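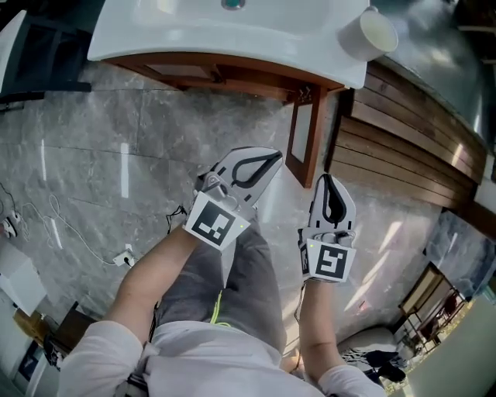
From: Duygu Dursun
To: Vuvel home list
Subject: Re: cables on the floor, again

Hi all,

Maxence Millet wrote:
> We have one decent outlet in the room and everything runs back to it.
> Chargers, lamp, the lot. I've tried tape and it peels up at the corners.
> Has anyone put in a proper cable channel on tile, or am I better off
> just moving the furniture? Also, how do you keep a room with a sink in
> it from turning into a dumping ground?

Maxence, I feel your pain! Our room is the same sort of mix, with a basin on a brown wood vanity at one end and a desk at the other, and gray marbly tile underneath all of it. I love that floor, but white cables show up on it like spaghetti, and the black ones I just trip over.

I did try a stick-on channel (the Durkar one, 4 feet long, cut down with a hacksaw) and it lasted until the first serious mopping. What helped more was going around the room with a laundry basket one evening and pulling every charger I couldn't match to something. I got rid of more than I kept. The power strip is still on the floor because I haven't found a good place to screw it up, so if anybody has mounted one under a desk I'd like to hear which screws you used.

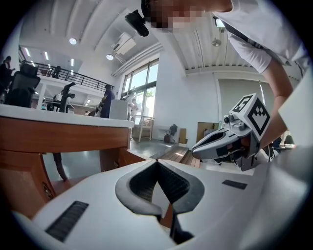

The desk is where I'd start if I were you. Mine has a white top with an orangey wood edge, and there's plenty of space underneath, so I want to run everything along the back and down one leg. Huguette Lachance told me to use Velcro ties and skip the zip ties, and she was right, I've redone mine three times already.

As for the sink end, I gave up on a rule and got a metal shelving rack. Shoes are supposed to go on the bottom (supposed to! mine end up next to it), bags in the middle, and a framed picture on there too until I decide on a wall. It's been sitting there since March. The cup stays on the corner of the basin and I've told everyone that's the only thing allowed to.

Mathis, do you still have that leftover channel from your hallway? I'd take about 200 centimeters off your hands if Maxence doesn't want it.

Duygu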